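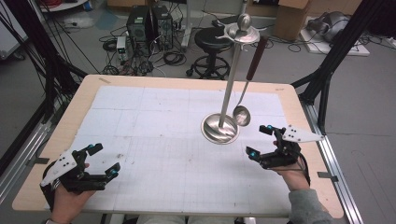

Right, utensil stand update for the three people who asked. I've given up on the drawer by the cooker. It jams every single time I want the ladle and I've had enough of swearing at it on a Monday night with soup catching on the hob.

So: stainless steel stand, round dish sort of base, one pole up the middle, hooks round the top. Ladle went on first, obviously. Dark wooden handle, little shiny bowl, my favourite thing in the whole kitchen.

Pole leans a bit to the right. Toon says tighten it, Luuk says leave it alone. I'm with Luuk till it annoys me.

The base being a dish is brilliant though!! You can rest a wet teaspoon in there and just tip it out (I used to keep a saucer by the hob for that, and it was always in the way).

Slotted spoon next, then the whisk if the loop fits over the hook. The potato masher is staying in the drawer, it weighs a ton.

Oh, and Ward, before you ask again, it's 14 euros in the Drosetti sale. They had a bigger one but it wouldn't go under my cupboards.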